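Most written guidance on collecting manipulation data in homes covers calibration, battery handling and consent. It says very little about what counts as an acceptable end state. I think that omission costs more than any sensor fault.

At Vidarholm we reviewed 2,170 desk-tidying recordings under the Poso guideline, version 2. The guideline defines a finished task as "desk in order." Two reviewers, Feven Yimer and Tsehay Assefa, scored the same batch and disagreed on 38 percent of it.

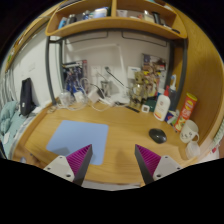

The disagreement was not carelessness. Yimer accepted any arrangement in which nothing would fall or spill. Assefa wanted every object in its normal resting pose. Both readings are fair, and a policy trained on the mixture inherits the conflict.

A usable rule should name a pose for each class of object - upright, flat, hung - and say which classes are exempt. Pens and packets can be exempt.
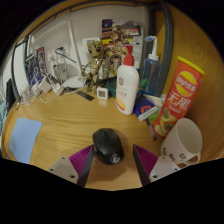
End-state rules should be written per object, before recording starts, and kept to one printed page. The Abera draft runs to 30 pages and operators do not read it. One page is enough to say that drinkware stands on its base. A white mug lying on its side in front of a chip canister is then a plain fail, whatever the state of the mouse or the pump bottle nearby. Ustum already works this way for kitchen tasks, and I see no technical reason to treat desks differently. The Poso revision is open for comment until August.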